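Listening to the Cladarier Mill: My Oral History Project

I picked this topic because my grandmother used to talk about the mill all the time, and I figured I could get a decent report out of stories I already half knew. I was so wrong! Her version and the town's version hardly match at all, and sorting that out ended up being the best part of the whole project.

The mill opened in 1864 and made wool blankets. At its busiest it had 451 people on the payroll, and a lot of them lived on Dornik Street in houses the company owned. I started with the payroll books at the Soomro Library, which are handwritten and (let me tell you) not easy to read. Then I moved on to the taped interviews.

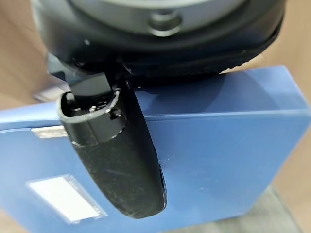
The tapes were recorded by a local history club and run 90 minutes each. People wander off topic constantly. One woman spends most of a side on her sister's wedding, then drops in a single sentence about the dye room that I ended up quoting twice. I learned to keep listening even when it seemed like nothing was coming – and to write down the counter number right away, which I didn't do on the first tape and had to go back for.

My transcripts came out to 892 lines. I sorted them by subject: work, pay, housing, and the flood. Pay was the messiest. Two men who ran the same kind of loom remember totally different wages, and the payroll books back up neither of them.

What the Flood Did
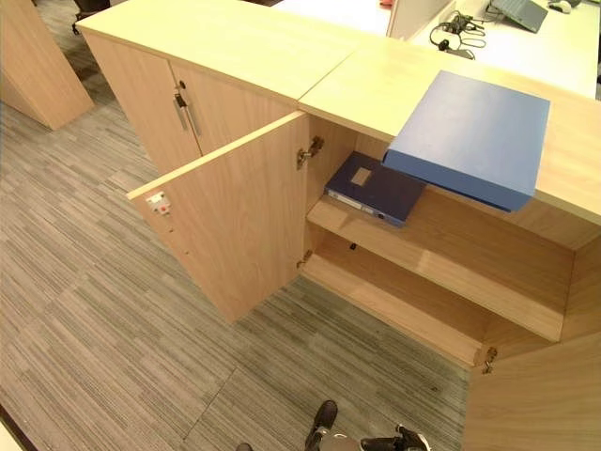 Mereana Rutherford
Student, Local History Seminar, Netari College

Everybody on the tapes talks about the flood. My grandmother always told me it closed the mill for good, but the books show people being paid again by July of the same year. The weaving floor came back first and the dye room never did. I think that's where her story comes from, because her father worked in dyeing. For him it really was the end.

I went back and forth on how to write this up. In the end I put both versions side by side and let them disagree.

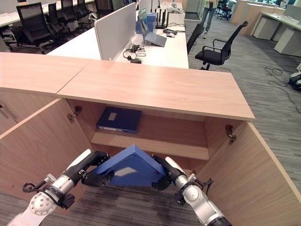

The houses on Dornik Street were harder. I found rent amounts for only a few of them, and the company seems to have charged foremen less than weavers for the same floor plan. I'd love to know why! The letters that might explain it are listed in the library's catalog, but they weren't on the shelf when I asked.

If I had another semester I'd do three things differently. I'd start the transcripts sooner, I'd read the payroll books with somebody who knows old handwriting, and I'd record my grandmother properly instead of scribbling notes at her kitchen table. She has already told me I got the blanket colors wrong, so there will be a corrected page at the back of the final copy.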